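# What Are Worktops and Drinks Cans Made Of?

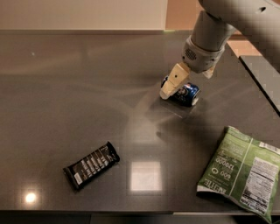 *A drinks can on its side and a chocolate bar on a dark grey worktop.*

A kitchen worktop has a simple job. It must stay flat, carry weight and be easy to wipe. Many different materials can do this, including stone, wood, steel and plastic sheet glued to a board.

## Why some worktops shine

A very smooth surface sends most of the light that hits it off in one direction. This is called **reflection**. A rough surface sends light off in many directions, so it looks dull. A polished worktop is somewhere between a mirror and a sheet of paper. You can see shapes in it, but they are blurred.

Speckles do not change the shine very much. They are small patches of a different colour.

## The can

Many drinks cans are made of **aluminium**, a light metal that does not rust. The side of a can is a curved sheet, thinner than you might expect. The end is a separate disc, fixed on after the can has been filled.

A can is a **cylinder**. It has 2 flat ends and one curved side. This matters when you put it down:

- On its end, it rests on a ring of metal and stays put.
- On its side, it touches the worktop along a narrow line and can roll.

A fizzy drink contains a gas called carbon dioxide. The gas pushes outwards on the metal – this is why a full can feels hard and an empty one is easy to squash.

## The chocolate bar

A wrapper keeps out air, dust and smells. It does not keep out heat. Cocoa butter, the fat in chocolate, melts at a little below 35 °C. The inside of your mouth is warmer than that, so chocolate melts on your tongue. A cupboard at 20 °C is cool enough to keep it solid.

If chocolate melts and sets again, it may get pale streaks. These are called **bloom**. They are made of fat or sugar, and they are not mould.

## Try it

You will need an empty, unopened-looking can with no sharp edges and a large tray.

1. Put the tray on a level worktop.
2. Lay the can on its side in the middle.
3. Lift one end of the tray slowly until the can rolls.
4. Stand the can on its end and repeat.

Write down which way up needed the steeper slope.

*Text by Melur Khoo, Tarnthorpe. Checked 21 Sep 2018.*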